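**Board > Kitchen and Table > Plain white plates, storing upright or flat?**

**tealeaf_43**

We've moved into a smaller flat and I have one cupboard for all the crockery. At the moment the dinner plates are in a single pile with the side plates on top and the bowls on top of those. Every time I want a dinner plate I have to lift the lot out.

I'm thinking of standing the dinner plates on edge in a rack inside the cupboard. My mother says plates stored that way chip at the rim and that a pile is the only proper way to keep them. They are plain white, glazed all over, nothing valuable. The cupboard is 43 cm deep inside with one fixed shelf.

Does anyone store theirs upright, and have you had chips?

**Morrow**

Upright for years here. No chips that I can put down to the rack. The chips we have are from the tap.

Measure the height under the fixed shelf before you buy anything. A dinner plate on edge needs its full width plus the height of the rack foot, and a bit more so you can lift it out.

**gasring**

I'll go the other way. Pile them. A pile is stable, it takes up less room, and the weight sits on the foot ring, where the plate is meant to take it. Stood on edge, all the weight goes through a tiny bit of rim. Your mother is right.

What you want is a second shelf so the bowls aren't on top of the plates. That's your real trouble.

**Morrow**

The weight of one plate on its own rim is nothing. In a pile the bottom plate carries all the others. And the unglazed foot of each one scrapes the face of the one below every time you slide it out. That is where the grey marks come from.

**gasring**

Grey marks are from cutlery.

**Morrow**

Some are. Mine were in rings.

**tealeaf_43**

Ours have grey marks in rings as well, now I look. I thought they were stains.

Under the shelf I have enough height for a plate on edge but not much over.

**Zahira Nugroho**

I do the crockery for a church hall kitchen, so I have handled a lot of white plates. We keep 70 dinner plates and they have been stored both ways.

They were in piles until April of last year. The hall at Zirnmont had a sale of fittings and we got four Lallent racks from it, the wire kind with a plastic coating. Since then the dinner plates have stood on edge and the side plates have stayed in piles, as they are light and nobody minds lifting them.

Breakages are down a little. Most of ours were always from people taking too many off the pile at once, so that may be the reason. Chips are much the same. If the coating comes off the wire, replace the rack or put a bit of tubing over the bare part. Bare wire does mark the glaze.

Whichever way you store them, check the rims before they go in. I lay each plate flat on the board and look across it with the light low, which shows up scratches on the face. Then I stand it up and look along the edge. A small nick shows much better edge on. You can run a finger round too, but go slowly, as a fresh nick is sharp.

Anything with a crack goes out. Anything with a nick on the rim goes out as well, in a hall. At home you can please yourself.

**gasring**

Fair enough on the rims, but a hall is not a cupboard in a flat. People in a hall are in a rush.

How many plates does the OP have? If it's six, all of this is a lot of trouble.

**tealeaf_43**

Eight dinner, eight side, six bowls. Two of the dinner plates are a different make, Menon on the back, and slightly wider than the rest. They never sit right in the pile.

**pantry_dweller**

Wider plates are awkward in a rack too. I have a Rirkus one and the slots are spaced for thin plates. Anything with a deep rim has to have an empty slot next to it. Take a plate with you when you go to the shop.

The beech ones are kinder than wire but they stay damp if you put things away wet. Mine went black at the bottom.

**Zahira Nugroho**

Agree about damp. Ours are dried by hand first.

On or against a board, and on edge, with the same sort of plain white plate you have:

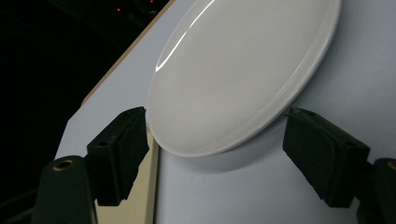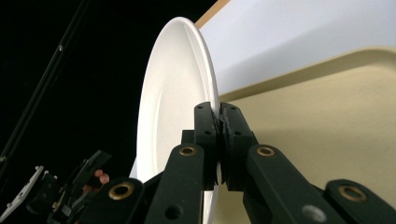
For eight dinner plates I would buy one small rack and put the two Menon ones at the end, where they have room to lean. Side plates in a pile next to it, bowls in a pile next to those if there is width. If there isn't, the bowls can go up on the fixed shelf.

To get the grey marks off, use a paste of bicarbonate of soda and water on a damp cloth, small circles, then rinse. It takes a while. Try it on the back of one first.

**Morrow**

Cream cleaner does it quicker.

**Zahira Nugroho**

It does, but I find it dulls the glaze if you do it often. Once or twice is all right.

**gasring**

Still say a pile and a second shelf. You can get a wire shelf that stands on its own legs and needs no drilling.

**tealeaf_43**

Thanks all. I can't drill as we're renting, so the shelf on legs is useful to know about. I'm going to try a rack first for the dinner plates, and if it's no good I'll get the shelf.

Does it matter which way they face in the rack?

**Morrow**

All the same way. Fronts towards your good hand.

**pantry_dweller**

I'd say backs towards it, then your thumb isn't on the eating side.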